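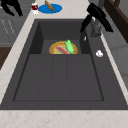

Trying Suvholm, Lonwood's simulated kitchen kit for robot arms. It ships with 433 sink tasks. Colliders load cleanly, even with a gripper right over the tap.

Scripting is plain: one file per task, two arms by default.

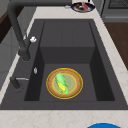 Food models are better than I expected. The corn has separate husk and kernel colours, enough for a basic detector. Textures are flat elsewhere.

Resets over 477 runs: no crashes.
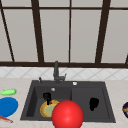
Licence is per seat and covers both arms. The Hudeck add-on costs extra and I haven't tried it. Docs stop at the December release.

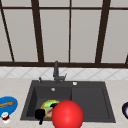
Suvholm sink task, window side, red sphere at the front edge.

Keeping it for grasp tests. Next I'll run the same set on the Gökçe build.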